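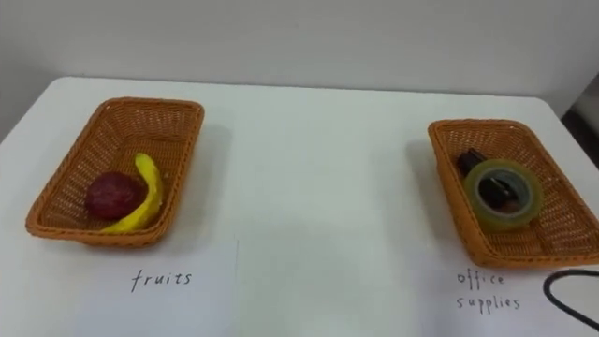 I do the shared-table check at our Dosbridge office every March, and this year I finally wrote my comments down as I went instead of trying to remember them at the end of the day. The shared table is the white one everybody dumps things on, and the rule has been the same since we moved in: food goes in one basket, office stuff goes in another, and nothing from either ends up in the wrong place. The word "fruits" is handwritten on a sheet of paper right at the left basket, and a banana and a dark red fruit were sitting in it, so I was in a good mood before I'd even found my pen. The list is the old Allard form with a few lines of my own added. Skip whatever doesn't apply to your floor.

1. Tabletop clean and dry before anything goes back on it
OK. I wipe first and look second, which I know is backward, but I can't help it. Use the mild spray from under the sink and give it time to dry. The strong stuff from Barbier is for the floors only, please!

2. Table edges and corners
OK. Run your palm along the whole edge, slowly. You're feeling for chips or anything that would catch a sleeve. The corners on this kind of table are rounded and I wish all our furniture was like that - I've had bruises from the old meeting room desk that lasted until summer.

3. Legs, feet and floor contact
OK. Push down on each corner and see if it rocks. I also get down on my knees and look at the feet, then check the floor for dents or scratches, mostly for the landlord's sake. Light wood shows everything. Anything tied or stuck to a leg should be tight, with no loose end to catch a shoe.
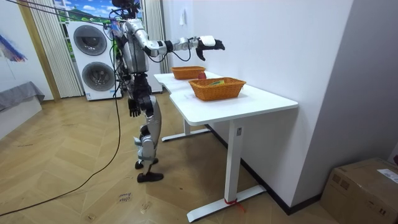

4. Cables and walkways
Needs a second look. My rule is that a chair should be able to go all the way around the table without rolling over a cord. If you can't reroute it, tape it flat. I've asked for two more cable covers and I'll chase that order myself.

5. Baskets: condition
OK. Turn each one over, shake out the crumbs and run a finger around the rim. Woven plastic gets brittle and then a strand pops up and scratches people. The Wavoveck ones we bought for the kitchen had to go last year for exactly that, but these are holding up nicely. If you find a broken strand, don't trim it and hope for the best, just take the basket out of use and tell me.

6. Baskets: contents and labels
OK, with a comment. I take everything out, wipe the inside, check the fruit for soft spots and only then put it back. The labels say "fruits" on the left and "office supplies" on the right, and tape belongs with office supplies. I know that sounds obvious, but last year I pulled a stapler out from under the grapes. Keep the writing big enough to read from the door.

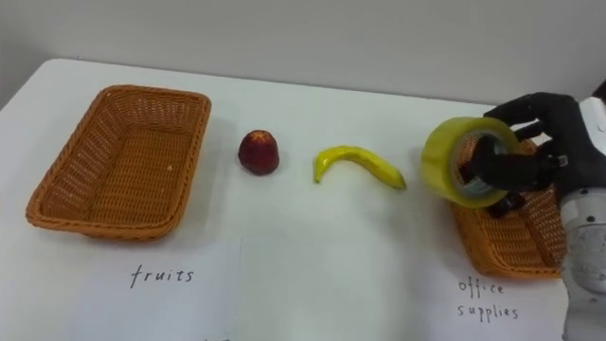

Akinyi Bakilana wrote back on my draft that fruit shouldn't share a table with supplies at all, label or no label, and that she'd want the two baskets at opposite ends with a clear stretch in between. She also asked for scissors to be stored blades down in a cup and never loose in a basket. I'm taking both of those. The scissors line is going in as number 7, and thank you, Akinyi, I should have had it there from the start.

7. Sharp things
New this year, so no result yet. Scissors, box cutters and loose staples go in a cup or a closed box. Box cutters get locked back every single time.

8. Fruit out of the basket
Fine while you're cleaning, not fine overnight. A banana left on the bare table goes soft on the underside and leaves a brown sticky patch that takes forever to get off (ask me how I know). Wash the fruit, let it dry, and back in it goes. I'd also love it if people stopped leaving peels on the paper.

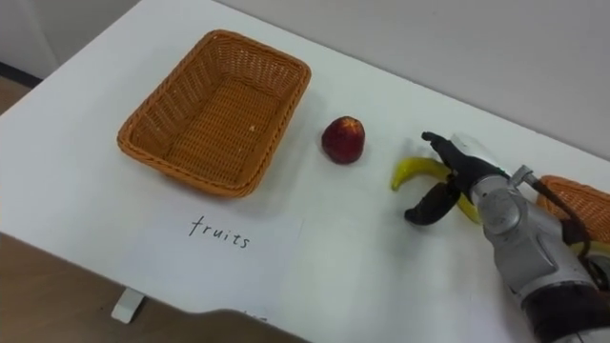
Item 8: fruit on the table, left basket empty.

Still open: cable covers (me), a cup for the scissors (Gisela Gerlach has one she doesn't want anymore), and a fresh sheet of paper for the fruit label once this one gets grubby. I'll go around again when the covers come in. If you spot something before then, write it on the back of the form and leave it in my tray, and put your initials on it so I can come and find you.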